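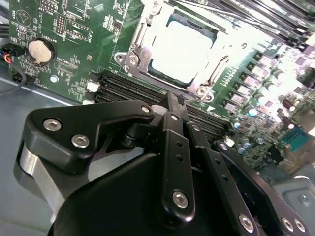
*Green board in its metal chassis, coin battery top left.*

**Tuleck Record and Tape Swap, minutes, August**

Started 7.10pm, back room. Minutes of last meeting taken as read, one correction: the box of 78s went to Flerkesville library, not the school.

**1. Autumn fair**

Hall booked, 10am to 4pm. Tables the same price as spring. Long talk about whether dealers should get in early. Members who sell say yes, members who only buy say no. Vote taken, early entry for stallholders only, no trade passes. Doors for everyone else at 10 sharp.

Dimier (the shop) want 3 tables together by the window. Agreed as long as they don't block the fire door like last year. To be told in writing.

Posters: same design, new colour. Orange was unreadable from the road.

**2. The Michailidis collection**

Offered to us whole by the family. 128 LPs, mostly dance band and light orchestral, plus a carrier bag of singles without sleeves. Condition mixed. Some of the LPs have been stored flat in a pile and the bottom ones are dished.

Options talked over:

- sell at the fair on a club table, split with the family
- members get first pick at a fixed price, rest to the fair
- keep as a lending box

Lending box not popular, last one came back with half the sleeves empty. First pick agreed, limit of 7 records each, names out of a hat for the order. Family to be asked if they are happy with this before anything is moved. Nobody to take anything home before then please.

Point raised that the sleeve notes in several are worth copying out, there are local venues mentioned. Anyone keen to say so next time.

**3. Grading**

Again. Complaints after spring that "very good" meant anything from nearly new to chewed. Suggested we print a half page guide and tape one to each table. Wording to be short. Argument about whether writing on the label counts as a fault, not setled. Most felt name in biro on the sleeve is fine, on the label knock one grade off. Come back to it.

Playing deck for testing: belt slips, new belt ordered. Stylus is almost done as well, buy one at the same time.

**4. Sleeves and boxes**

Bulk order of inner sleeves, poly lined. 2 packs minimum per member or it's not worth the postage. List is on the door. Cash with order, no IOUs this time.

**5. Any other business**

- Cassette section at the fair? Yes, one table, see how it goes.
- Heating in the back room, ask again.
- Request for a listening evening on B-sides only. Liked. Date to be fixed once the fair is out of teh way.
- Lost: one carbon fibre brush, black handle. Check your bags.

**Actions:** letter to Dimier, call to the Michailidis family, belt and stylus, draft of grading guide, sleeve order in when list is full.

Closed 8.50pm. Next meeting same room, usual time, bring something under two minutes long to play.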